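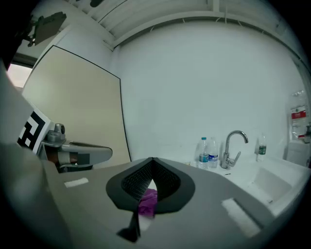

4. Grabar una demostración con las dos pinzas de mano

En este capítulo empieza lo mejor de Nomley: enseñarle una tarea al robot con sus propias manos. No hace falta programar trayectorias ni escribir una sola línea de código. Usted hace la tarea, las pinzas registran el movimiento y Brevolora lo convierte en episodios que el brazo puede aprender. Si ya completó la calibración del capítulo 3, tiene todo lo necesario.

4.1 Antes de empezar

1. Encienda las dos pinzas y espere a que el programa Brevolora las muestre como conectadas, una a la izquierda y otra a la derecha.

2. Compruebe que los cubos de marcadores estén bien sujetos y limpios. Un paño de microfibra seco es suficiente.

3. Abra y cierre cada pinza por completo, dos veces. En la pantalla, la barra de apertura debe recorrer toda la escala. Si se queda corta, repita el apartado 3.4.

4. Elija la tarea en el menú Proyecto o cree una nueva. Use un nombre que describa la acción («doblar paño», «cerrar cajón») – se lo agradecerá cuando tenga varias docenas de grabaciones en la lista.

Nota: cada proyecto admite hasta 635 episodios. Para una primera prueba no se acerque a esa cifra; una tanda corta y bien hecha ya permite ver resultados.

Precaución: no sumerja las pinzas ni las coloque bajo un grifo abierto. La carcasa no es estanca.

4.2 Colocarse frente a la zona de trabajo

Las telas son un primer ejercicio estupendo. Se deforman, se arrugan de otra manera en cada intento y obligan a coordinar las dos manos, así que el robot recibe ejemplos muy variados desde el principio. Colóquese de frente, con los codos sueltos, y haga un ensayo completo sin grabar.

5. Ajuste la altura de trabajo para no tener que encorvarse. En una encimera baja, separe un poco los pies.

6. Sujete las pinzas por el mango, con la muñeca recta. El dedo índice acciona el cierre; el resto de la mano solo sostiene.

7. Deje en su sitio los objetos habituales del lugar. El modelo aprende mejor con fondos reales que con una superficie despejada solo para la ocasión.

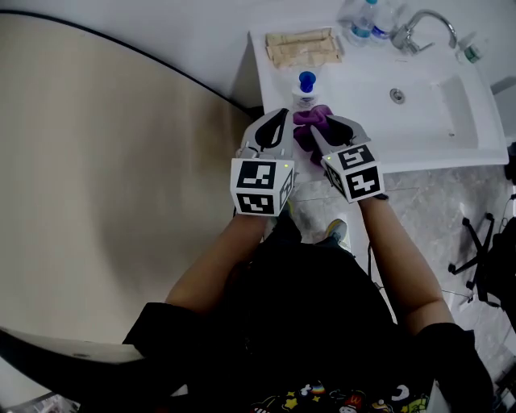

El agarre a dos manos merece unos minutos de práctica, porque de él depende casi todo lo que viene después. Acerque las dos mordazas a la misma altura y cierre primero una y luego la otra, con suavidad. Con un paño arrugado como el morado, que queda recogido en pliegues entre ambas pinzas, busque una porción de tela que los dedos abarquen con holgura y mantenga los cubos de marcadores libres de tejido. Después, separe las manos poco a poco hasta notar una tensión ligera. ¡En cuanto le coja el truco, saldrá solo!

4.3 Grabar el episodio

8. Pulse Grabar en Brevolora y espere el tono de inicio.

9. Mantenga las pinzas quietas un instante, abiertas.

10. Realice la tarea a un ritmo tranquilo y continuo. Si algo se le escapa, recójalo y siga adelante: una recuperación natural es un ejemplo valiosísimo para el robot.

11. Al terminar, suelte el objeto, retire las pinzas y pulse Detener.

12. Revise la vista previa. Acepte el episodio o descártelo con la tecla Supr.

Precaución: no cruce los brazos durante la grabación. Si una pinza tapa a la otra demasiado tiempo, el programa marca el tramo en naranja y no lo usa en el entrenamiento.

Nota: Brevolora guarda los episodios en la carpeta local del proyecto. Si trabaja con la estación Crabtree, la copia se inicia por la tarde, al dejar las pinzas en la base de carga.

4.4 Variar las demostraciones

Aquí es donde la cosa se pone divertida. Cambie la posición inicial del objeto entre un episodio y el siguiente, gírelo, déjelo más arrugado o más extendido. Pruebe también con otra luz – por la mañana y con la lámpara encendida, por ejemplo. Conserve, eso sí, el mismo objetivo final en todo el proyecto.

En nuestras pruebas de Grevton, el proyecto de telas se entrenó con 188 episodios, grabados en octubre en estancias diferentes, y el brazo ya doblaba paños que no había visto nunca.

4.5 Si algo no va bien

El tono de inicio no suena: revise el volumen del equipo y compruebe que el proyecto no esté en modo de solo lectura.

La trayectoria aparece a saltos: limpie los marcadores y repita el episodio más despacio.

La pinza no cierra del todo: retire las fibras que hayan quedado entre las almohadillas y repita el paso 3.

Para enviar los episodios aceptados al entrenamiento, continúe en el capítulo 5.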